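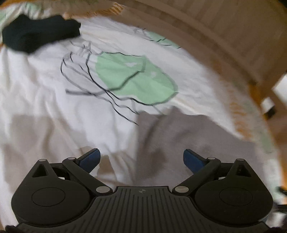 mossback_87 wrote:
I'd throw out any rule that says "grip firmly" and leaves it there. Firmly means nothing to three different people on a shift. The old Drekley sheet had that line, and we redid 192 episodes over it.

tellum_tess wrote:
Ok but the Tellum checklist went the other way and now it's 23 items long!! I do laundry tasks mostly (socks, folded stuff on a bed) and I can't hold all that in my head. My vote is one page - start pose, jaws open, one garment per episode, stop.

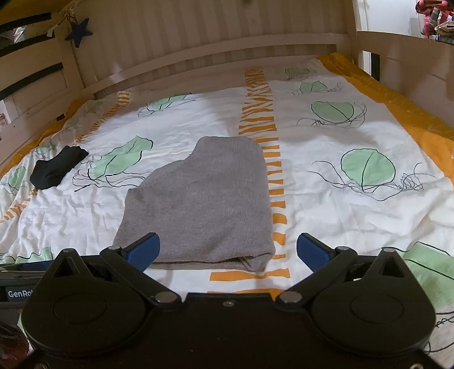

pranofan wrote:
Do you delete an episode when the grip slips?

tellum_tess wrote:
Keep it and tag it as a slip. Deleting is for when the tracking drops out.

mossback_87 wrote:
Disagree on keeping all of them. Past a certain point you're teaching it to fumble. Pranora caps slips per batch and I like that rule a lot.

tellum_tess wrote:
Fine, a cap I can live with - but put the number on the page, please. I'm not digging through a 1397 line changelog to find it again.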